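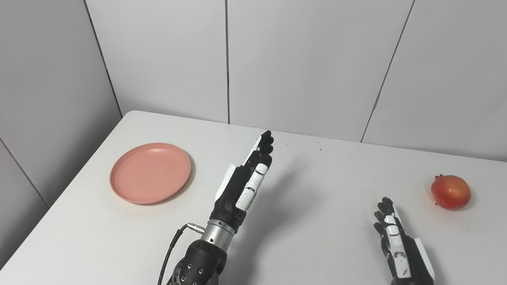

Pomegranate and the pink plate, before cutting

Forum: Kitchen & Table > Fruit and Vegetables
Thread: Pomegranate on a white table – how do you keep the stains off?

hcheng_eats
22 January 2022

I have one pomegranate and one plate and a tabletop I would like to keep white. The plate is plastic, shallow, with a raised rim. The fruit is red with some orange-yellow low down on one side. I plan to seed it at the table and let the seeds go straight onto the plate.

Two questions. Is the orange-yellow part a sign that it was picked early? And is a shallow plate going to hold the juice, or do I need a bowl?

My last one left a line of pink dots on the grout at my old place that I never got out. I would rather not repeat that.

Huiling Cheng

oldstove277

Color tells you very little. I have had pale ones that were sweet and dark ones that were sour all the way through. Go by weight. Pick it up, and if it feels heavy for its size it has juice in it. Flat sides are good too. A perfectly round one is often less ripe.

Use a bowl. A plate is fine for serving.

Marrow_and_Squash

Agree on the weight, disagree on the bowl. If you score it properly there is hardly any juice. Cut a shallow circle around the crown, lift that piece off like a lid, then score down the skin along the white ridges and pull it open in wedges. The knife should never go deeper than the skin. I do it on a flat plate every time and wipe up maybe three drops.

People who get juice everywhere are cutting it in half across the middle.

oldstove277

I cut it in half across the middle and hit it with a spoon. Takes a minute. Your way takes ten. That is why I said bowl.

Marrow_and_Squash

It takes me four minutes, and my shirt is clean at the end.

dee_from_grerau

There is a third way, which is to do the whole thing under water. Big bowl, cold water, break the wedges apart with your thumbs. The seeds sink and the white stuff floats. Skim, drain, done. No splashing at all. My mother did them this way every Ramadan when we had a lot of people over and she had a crate to get through. You do lose a little flavor if they sit in the water, so drain them right away and dry them on a towel you don't care about.

For a single pomegranate I would not bother with the water. Score and pull.

hcheng_eats

Thanks. It does feel heavy. I think I will try the scoring method on the plate and keep a bowl close by.

Does the juice stain plastic? The plate is pink already so I may not notice, but I have white ones in the same set.

ladle_and_co

It can. I had a set of Hekellow picnic plates, white, and one got a tan ring from pomegranate juice that sat overnight. Rinse right away and you are fine. Baking soda paste took most of the ring off. Don't scrub with the rough side of a sponge, because scratched plastic holds color worse.

The wall tiles will wipe clean. The grout is the problem, as you found out. Move the work to the front of the table, away from the wall.

tomas.b

I would not use plastic for this at all. You are bringing a knife near it. Do the scoring on a board and then move to the plate.

Marrow_and_Squash

You hold the fruit in your hand to score it. The knife doesn't touch the plate.

tomas.b

I don't hold anything in my hand while I cut it. I have 3 stitches from an avocado. Board, damp cloth under the board, small knife.

dee_from_grerau

With tomas on this one. The skin is tough and the blade slips. Set it down.

ladle_and_co

How much do people get from one? I weighed mine once and had 277 grams of seeds from a large fruit, which I was pleased with. A cookbook I have says to expect 300 but doesn't say what size they started with.

oldstove277

Depends on the fruit. I got less than that from the last two. The skins were thick – late ones from the back of the store.

hcheng_eats

Update. Scored it on a board, pulled it open over the plate. Good color inside, sweet, one small brown patch that I cut out. The rim held what juice there was. Two drops on the table, wiped off with a wet paper towel and no mark.

It took me a lot longer than four minutes.

Marrow_and_Squash

It gets faster. Glad the table made it.

oldstove277

Next time try the spoon.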